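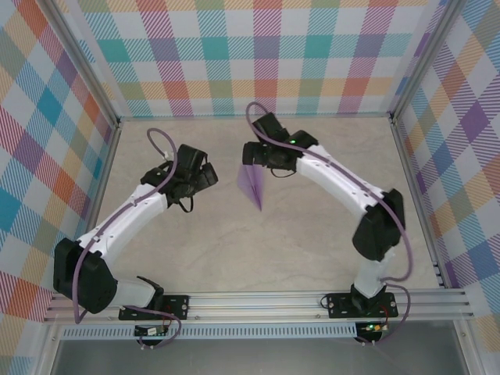
Two white robotic arms on a shared rail, in front of plaid-covered walls.

Home | Politics | Elections | Opinion | Subscribe

Kiani claims a mandate on a 254-vote win

2 September 2023

State Sen. Kiani won the party's primary in the Hodar district by 254 votes, and by breakfast the campaign was calling it a mandate for tax cuts. That is a lot to hang on so few ballots.

The victory email said voters had "sent a message to the spending class." It did not mention that turnout fell in all but two counties, or that Kiani voted for the last two budgets.

Challenger Pejman Kazemi has not conceded. His campaign says 872 mail ballots were set aside over signature questions and wants them reviewed before the result is certified. County clerks have five days to answer. Kazemi has yet to show that any of those ballots were wrongly rejected. 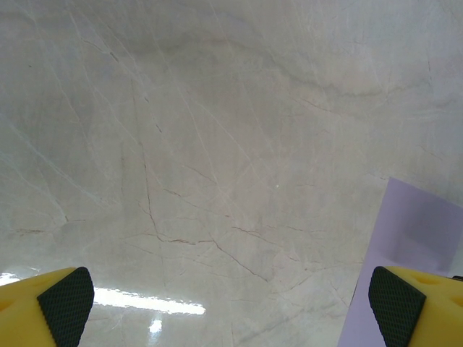 Party leaders say the bad feeling will be gone by the general election. Yuk-lan Yeh, who ran Kazemi's field operation, doubts it. "They keep telling us it's solid stone," she said. Polished marble can have fine veins running across it in every direction, a few of them dark enough to stand out, and the district party is starting to look much the same. Kiani has promised a unity tour but has given no dates and no stops.

Search this site Enter keywords Go

Contact us | Copyright Volline News | Back to top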